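## 4. Kassenterminal Isar einrichten (Bürgerservice, Schalter)

Gilt für alle Plätze mit Isar-Terminal und der Fachanwendung Zorkov. Alte Geräte bitte erst abbauen, wenn der neue Platz einen Tagesabschluss durch hat.

**Vorher bereitlegen:** Netzwerkkabel, Platzkennung (steht auf dem Aufkleber unter der Tastatur), Kennwortbrief, Rolle Bonpapier 80 mm.

### 4.1 Anschließen

1. Terminal aus, Netzteil noch nicht stecken.
2. Netzwerkkabel in Buchse A. Buchse B bleibt frei.
3. Bondrucker an den hinteren USB-Anschluss. Vorne geht auch, wird aber nach Neustart manchmal nicht erkannt.
4. Kartenleser anstecken. Muss einrasten.
5. Netzteil stecken, einschalten. Start dauert. Nicht zwischendurch ausschalten – sonst läuft die Plattenprüfung von vorn.

> **Achtung:** Keine Mehrfachsteckdose hinter der Mehrfachsteckdose. Wird bei der Begehung beanstandet.

### 4.2 Platz anmelden

1. Im Startbild *Verwaltung* > *Neuer Platz*.
2. Platzkennung eintippen, mit führender Null.
3. Standort wählen. Wer in der Außenstelle sitzt: **Orthorpe**, nicht „Zentrale“. Lässt sich später nur über den Support ändern.
4. Kennwort aus dem Brief, danach eigenes vergeben.
5. Warten bis unten rechts „Verbunden“ steht.

Fehler 29 beim Verbinden: Platzkennung ist noch von einem alten Gerät belegt. Altes Gerät in der Verwaltung auf *inaktiv* setzen, dann Schritt 5 wiederholen.
Fehler 165: Uhrzeit falsch. Uhr stellen, neu starten.

### 4.3 Daten übernehmen

Offene Posten (Grundsteuer, Hundesteuer, Gebühren) kommen über das Modul Jin aus dem alten Bestand.

1. Alle anderen Plätze abmelden. Wirklich alle.
2. Jin öffnen, *Import* > *Offene Posten*.
3. Haushaltsjahr prüfen. Vorbelegt ist das laufende.
4. *Probelauf* anhaken und starten. Protokoll durchsehen, Zeilen mit „D“ sind Dubletten.
5. Dubletten bereinigen, Haken raus, nochmal starten.

Pro Durchgang gehen höchstens 1.000 Datensätze. Bei mehr nach Anfangsbuchstaben aufteilen, z. B. A–K, dann L–Z.

> **Hinweis:** Den Import nicht im Juli anstoßen, wenn die Bescheide rausgehen. Sonst doppelte Mahnungen – hatten wir schon.

### 4.4 Testbuchung

1. Testkonto aufrufen, Betrag 1,00 eingeben.
2. Zahlart *Bar*, buchen. Bon muss kommen.
3. Gleiche Buchung mit *Karte*. Testkarte liegt im Tresor.
4. Beide Buchungen stornieren, Stornobons abheften.
5. Tagesabschluss machen. Differenz muss 0,00 sein, sonst nicht in Betrieb gehen sondern melden. 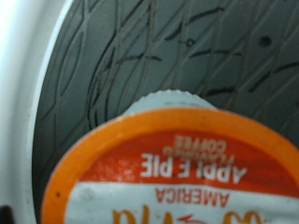 **Was passiert mit den Buchungen, wenn mittags das Netz ausfällt?**
Das Terminal speichert sie lokal und schickt sie nach, sobald wieder „Verbunden“ dasteht. Kartenzahlung ist solange gesperrt, bar geht weiter. Bitte in der Zeit keinen Tagesabschluss starten.

### 4.5 Nutzer anlegen

1. *Verwaltung* > *Nutzer* > *Neu*.
2. Rolle wählen: *Schalter* (buchen, Bon) oder *Leitung* (zusätzlich Storno und Abschluss).
3. Kürzel dreistellig. Umlaute werden nicht angenomen, also ae, oe, ue.
4. Speichern, Nutzer einmal selbst anmelden lassen.

Automatische Abmeldung steht auf 15:30 Uhr. Bei langen Öffnungszeiten unter *Zeiten* umstellen, sonst fliegt man mitten im Vorgang raus.

Aufkleber mit der neuen Platzkennung aufs Gerät, alten abziehen. Übergabeprotokol in zwei Ausfertigungen, eine bleibt am Platz.

Weiter mit Abschnitt 5, Bondrucker und Papierwechsel.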